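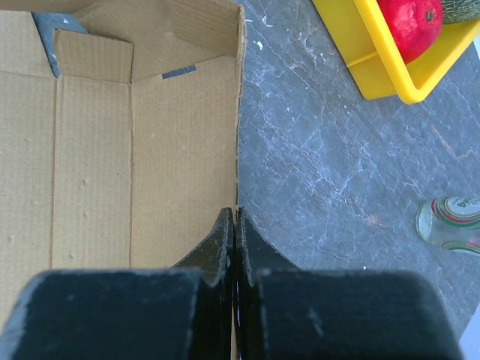

BROSHOLM, 8/17/25 – Dunda has passed the midpoint of a recording programme in which operators guide pairs of robot arms through packing work, so that a learning system can later be trained on the results. The company said its Brosholm site now holds 2,302 accepted recordings, up from 630 at the end of June.

The programme, called Tamumus, deals with a narrow set of jobs: opening cardboard boxes, placing mixed goods in them, taking the goods out again and closing the flaps. Each recording covers one attempt at one job. An operator moves the arms from start to finish, and the joint positions, gripper openings and camera views are stored together against a common clock.

Boxes have proved the slowest part of the work. A flap has to be gripped by a thin edge, and the side of an opened box gives way when a finger presses on it. The position of the fingers relative to the cardboard wall is hard to judge from a distance, so operators have a close view from the gripper as well as a view of the whole table. Both views are kept in the recording, and an attempt is thrown out if either of them has gaps.

Dunda uses ordinary goods and produce shapes on the tables. The current list includes fruit in a yellow plastic tray, glass bottles and bags of sweets. Round items roll when nudged, bottles may be recorded upright or on their sides, and soft packets change shape in the grip. Item positions are altered between attempts, and the box is turned or moved so that the system does not learn a single fixed layout.

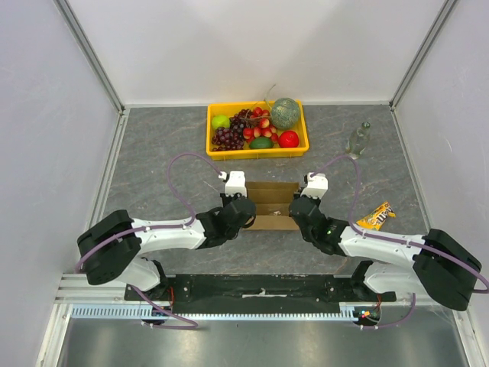
Work with two arms adds a timing problem. One gripper often has to hold a side of the box still while the other folds or places, and a short delay between the two can pull the cardboard out of line. Under the rules in force since June, an attempt in which the box slips is kept if the operator recovers and finishes the job. It is marked as a recovery and stored in a separate group. Attempts that are abandoned are not used for training, although Dunda retains them for checking faults in the equipment.

Recordings are reviewed before they are counted. A reviewer watches the full attempt at normal speed, notes the start and end of each stage, and rejects any in which a finger leaves the view from the table camera for more than 5 seconds. The written instruction attached to each recording is kept short, such as "put the bottle in the box" or "close the front flap". Two wordings are stored for every job.

The software side is being handled by Issa, which supplies the storage format and will run the first training tests. Those tests will use only the accepted recordings and will be limited to opening and filling. Closing has been left for a later round, as the number of usable examples remains low and the boxes soften at the creases after repeated handling. Dunda now replaces a box after 20 attempts.

Issa has asked for more variation in the height of the box walls and in the surface of the table. The first of these changes has been made at Brosholm. The second will require table tops to be exchanged, and the arms must be calibrated again each time this is done.

Dunda did not give a date for the end of the programme. It said that recording would continue on the present set of jobs until the first test results had been compared with the operators' own attempts, and that the item list would be revised after that. The company has no plans at this stage to release the recordings outside the two firms.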